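4.2 仕分け工程の自動化と遠隔監視業務の形成

本節では、Stindutportにある物流会社Flindanceの部品倉庫を取り上げ、仕分け工程への双腕ロボットの導入が、現場で働く人の作業内容、勤務の組み方、技能の評価にどのような変化をもたらしたかを記述する。前節で扱った入荷検品では機械化の範囲が計量と印字に限られていたのに対し、仕分け工程では物を取って置くという動作そのものが機械に移された。

調査対象は、導入前から同工程に配属されていた作業員19名である。聞き取りは一人につき30分とし、休憩室に隣接する会議室で個別に行った。あわせて、シフト表、作業手順書の改訂履歴、停止記録の閲覧を許可された。手順書の現行版は2020年10月22日付で、導入前の版からは章立てが大きく変わっている。旧版で最も紙幅が割かれていたのは棚番地の覚え方と台車の取り回しであり、現行版ではその位置に監視画面の見方と介入の手順が置かれている。

導入前の仕分けは、搬送コンベアの両側に立った作業員が、伝票と現物を照合しながら小箱に振り分けるものであった。一日の処理量は季節によって変動し、繁忙期である2月には残業が常態化していた。作業員の多くは立ち作業による腰や膝の痛みを訴えており、会社側の導入理由の第一にもこれが挙げられている。第二の理由は夜間の人員確保である。

ロボットの据え付けと動作設定は、システム会社のZemitmontが請け負った。動作の作成と確認にはYazzieと呼ばれるシミュレーション環境が用いられている。監視担当となった作業員は、実機の前に立つ以前に、まずYazzieの画面上で訓練を受ける。訓練課程は三つの段階に分かれ、最初の段階では手先の画像を見て把持の有無を答える課題が繰り返される。続く段階では停止の原因を一覧から選び、最後の段階で復帰操作を行う。

作業員にとって負担が大きかったのは最初の段階であった。従来の仕分けでは、部品の重さや包装の感触、隣の作業員の動きなどを手がかりに判断していた。画面上の判断では、それらがほぼすべて失われる。シミュレーション環境の画像は陰影や表面の模様が乏しく、指の開きと、その間に物があるかどうかを見分けることに注意が向けられる(図3)。

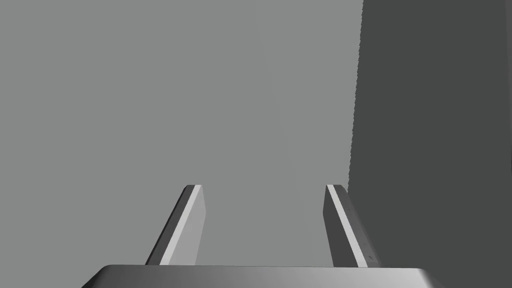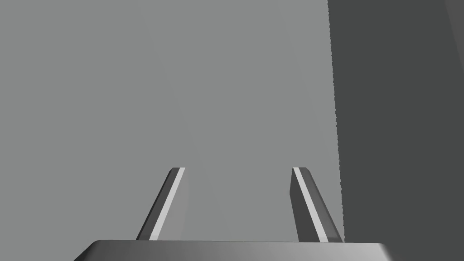
図3 シミュレーション環境における二指グリッパの画像。いずれも指の間に把持物はなく、背景は濃さの異なる灰色の面からなる。

訓練を終えた作業員への聞き取りでは、画面に慣れるまでの過程について具体的な発言が多く得られた。勤続の長い作業員の一人は次のように述べている。「最初は何を見ればいいのか分からなかった。箱も棚もないし、手だけがある。三日目ぐらいから、指の向きを先に見るようになった。」別の作業員は、実機の映像に移ってからのほうが楽だったと語った。実際の部品には色や印字があり、それまでの経験で見分けられるためである。一方で、入社して日の浅い作業員からは、シミュレーション環境のほうが気が散らずに覚えやすいという意見も出た。

監視業務に移った後の一日の流れも変わった。監視担当は倉庫の二階に設けられた部屋で、複数台の稼働状況を同時に受け持つ。異常がなければ操作はほとんど発生せず、停止が起きると短時間に判断が集中する。停止記録によれば、調査期間中に記録された停止は1895件で、そのうち作業員が現物のある場所まで出向いて対応したものは1000件であった。残りは二階の部屋からの操作で復帰している。出向いた事例で多かったのは、包装の破れ、伝票の貼り間違い、部品が重なって搬送されてきた場合である。これらは旧来の仕分けであれば手を止めずに処理されていたもので、停止としては数えられていなかった。

この点は、作業員の技能がどこに残ったかを考えるうえで重要である。包装の破れた部品をそのまま流してよいか、検品に戻すかという判断は、手順書に基準が書かれているものの、実際には過去に似た品を扱った経験に頼っている。聞き取りでは、停止の現場に誰が行くかが暗黙に決まっているという指摘が複数あった。経験の長い者が呼ばれ、短い者は部屋に残る。その結果、若手は画面の操作に早く習熟するが、現物を扱う機会が少なく、判断の根拠を身につけにくい。監督者もこれを把握しており、調査の終盤には、出向く役を当番表で割り振る方式が試されていた。当番表の導入には反対もあった。不慣れな者が出向くと復帰が遅れ、後工程である梱包の担当者を待たせることになるからである。

身体面の負担については、腰や膝の痛みが軽くなったとする回答が多い。ただし、目の疲れや肩のこりを新たに訴える者もいた。監視室の椅子と机は事務所で使われていたものを転用しており、画面の高さを調整できない席がある。ある作業員は、立っている時間が恋しいとは思わないが、座ったまま待つ時間の長さには慣れないと述べた。会社は休憩の回数を増やし、監視と梱包を半日ごとに交替する勤務を希望者に認めている。

勤務時間の編成では、夜間の仕分けに就いていた者の扱いが問題になった。夜間の配置人数が減り、夜勤手当を前提に生活を組んでいた作業員の収入が下がったためである。会社は移行期間を設けて差額の一部を補填したが、期間終了後の扱いは調査時点で決まっていなかった。夜勤がなくなったことを歓迎する声も、子どものいる作業員を中心に聞かれた。同じ変更への受け止めは家庭の事情によって分かれており、導入の賛否を職種や年齢だけで整理することは難しい。

会話の量についても触れておく。旧工程ではコンベアを挟んで向かい合う配置であったため、作業中の声かけが日常的に行われていた。部品の取り違えや伝票の不備も、その声かけの中で共有されることが多かった。監視室では席が横一列に並び、各自が担当の画面を向いている。停止の内容は記録欄に入力されるが、欄の文字数が限られており、「包装不良」「重なり」といった短い語で済まされがちである。作業員の側ではこれを補うため、交替時に紙の帳面を回すようになった。帳面には、特定の仕入先の袋が滑りやすいこと、ある棚から来る部品は向きが揃っていないことなどが書き留められている。この帳面は会社の手順書には記載がなく、Zemitmontの担当者も調査時までその存在を知らなかった。

帳面の内容の一部は、その後、動作設定の見直しに使われた。袋の滑りに関する記述をもとに把持の位置が変更され、同じ仕入先の品については設定が別に分けられた。作業員からは、自分たちの書いたことが設定に反映されたのは初めてだという発言があった。他方、帳面への記入は勤務時間の終わりに行われており、賃金の対象として扱われるかどうかは曖昧なままである。監督者は引き継ぎの一部とみなし、作業員の一部は追加の仕事とみなしている。

評価制度の見直しは導入に遅れている。従来の評価項目は処理数と誤仕分けの少なさで構成されており、監視担当にはそのまま当てはめることができない。暫定の措置として、復帰までに要した時間が評価に用いられているが、作業員の間では不満が強い。難しい停止を引き受ける者ほど時間が長くなり、評価が下がるという理由による。帳面への記入や、若手に現物の扱いを教えることも、現在の項目には含まれていない。この評価方式と当番表の運用との関係については、梱包工程での聞き取り結果とあわせて4.3節で検討する。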